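About Caslow

Caslow tests whether machines can do household chores yet. Mehwish Dhanial and Eckhard Sauerland started the company in Cloltencombe, and laundry is still most of the work.

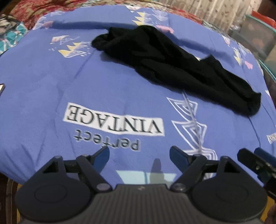
Folding is our hardest category. Cloth has no fixed shape, so a grasp that holds on one attempt can miss on the next. Our log holds 3,818 attempts, of which 1,949 met our standard for a finished fold. 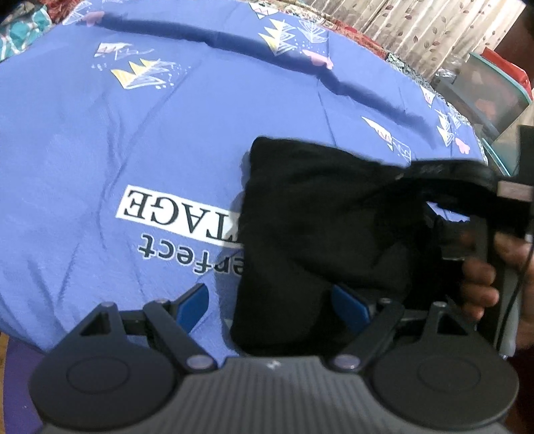 We score results by edge alignment and time. Dark items get their own score sheet — on black cloth, creases are hard for software to read, even against a printed blue sheet. Kilian Riedl maintains the scoring rules.

Our present answer is "some chores, slowly." Test reports are available on request.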